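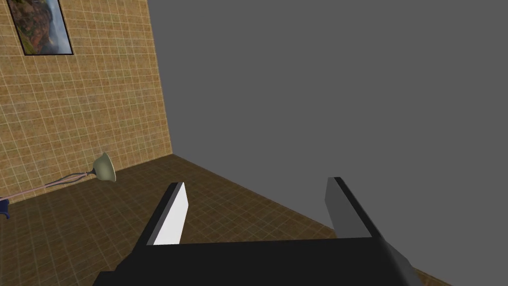 # Help us train the room-tidying robots at Prothero

We're moving our home-robot practice into simulation in July, and our 3 floor testers are becoming robot coaches. No jobs go - the work changes, and we need more people!

You'll steer two arms around a virtual living room
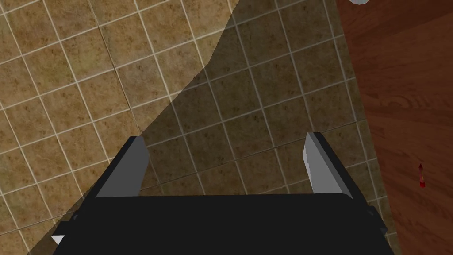
and tell us where the controls feel clumsy. Shifts are 8 hours, paid, with full training.
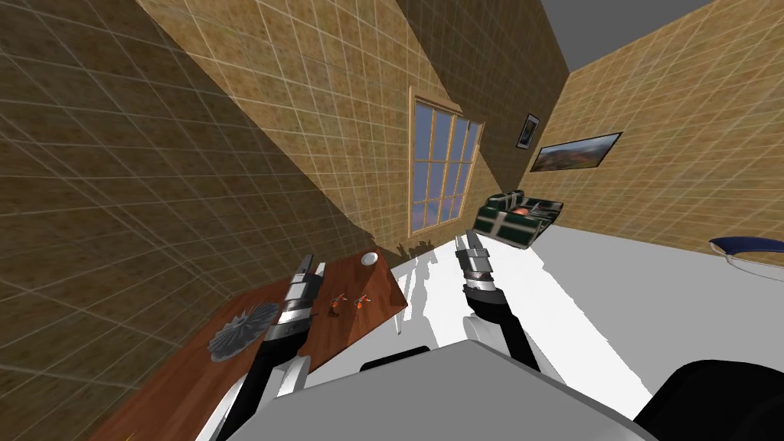 *Both arms in the practice room, with the table and green couch.*

No coding needed. Patience helps a lot.

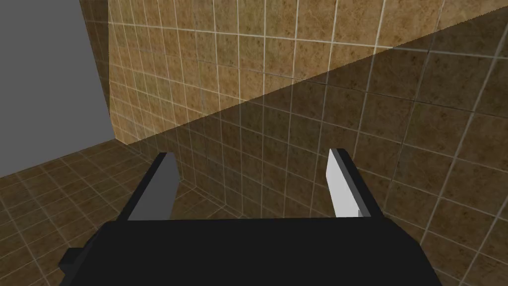 Mared Rees says her wrists hurt less now, though she misses walking the test floor.

Write to Tarun Upadhyay at Prothero.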